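Notes from the hall floor

Well, the clocks have gone back, the heating has come on with its usual smell of burnt dust, and I have spent most of November thinking about flooring. I didn't plan it that way! It started with a leak under the sink in the back kitchen at Breathnach House, and by the time the old lino was up we had a bare concrete floor, a lot of black glue and three different opinions about what should go down next.

I was for cork. I grew up with a cork floor and I remember it being warm on the feet and very kind to dropped cups. Guilan Guo, who runs the Narkis lunch club and does more washing up in that kitchen than the rest of us put together, wanted something pale that she could mop in one go. My sister wanted whatever was cheapest, and she said so quite a few times.

So off we went to look at samples, and I can report that there is far too much choice. Everything is pretending to be something else. Vinyl pretends to be oak, tiles pretend to be slate, and terrazzo (which I last saw on the stairs of my primary school) is suddenly on everything, including lampshades and a shower curtain. I'm rather fond of it. My sister says it looks like brawn.

Guilan fell for marble. Real marble was never going to happen, what with the price and the tomato soup, but there are plenty of marble patterns about now and some of them are lovely. She held out for grey and white, on the grounds that a plain white floor shows every crumb and a dark one shows all the flour.

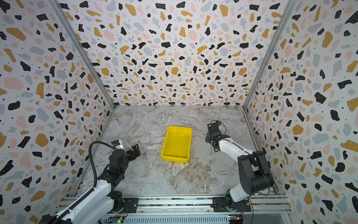
Grey and white marble pattern below, terrazzo on the walls, and a yellow tray for a bit of sunshine.

We did a little test at home before deciding. I had samples of cork and marble-pattern vinyl on my own kitchen floor for a fortnight and was as horrible to them as I could manage. Tea, beetroot, a scrape with a chair leg, and a spoonful of turmeric left overnight. The cork hung on to the turmeric and has a yellow patch to this day. The vinyl wiped clean apart from a faint pink ring where the beetroot had been, and that went after a go with bicarb. I was sorry to see the cork lose, but there we are.

The money side is less cheerful. The first quote came in at 3,000 pounds, including levelling the concrete, and I had to sit down. We've since found we can scrape off the old glue ourselves, and that brings it down by 300. If you own a long-handled scraper and a pair of knee pads, please come along at 10 in the morning any day next week and ask for me. There will be bacon rolls.

Lunch club carries on in the front room in the meantime, with soup coming over in flasks, so do keep turning up. And if anyone would like a square of cork with a yellow patch on it, I have one going spare. It would do nicely under a plant pot.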